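August, notebook of the text group, continued

Today I worked on the collection of foreign ministry statements about the Randen strait dispute. Impi Savolainen sent the second part of the transcripts in the morning. It has 205 statements, and 23 of them exist in two versions, the one read at the podium and the one put on the website later. I coded the podium versions first.

The main difficulty is still the word "regret." In the Ostovham statements it is used for almost everything, also for small matters like a late visa. In the Jaroneck statements it comes only when an ambassador is called home. If we give both the same score, the scale tells us nothing. I propose a separate baseline for each ministry, taken from its first 50 statements. Gebhard does not agree, he wants one scale for all and a note in the appendix. We should decide before Yogesh begins with the charts. 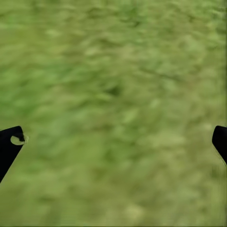
I compared also the translations. Edgardo translated "serious concern" where the official English page has "grave concern." For our scale this is a full step. I kept his version in column F and the official one in column G, so please do not merge these columns again.

Open points:

- ask Alois Thaler if the Abou Zeid interview counts as a statement or as press talk
- 2 files have no speaker name, I marked them yellow
- the script counts the quoted words of the other side as own words; must be repaired

At 16:40 I ran the script again without the quotations. The Jaroneck average went down clearly, the Ostovham one almost did not move. I have not checked yet why.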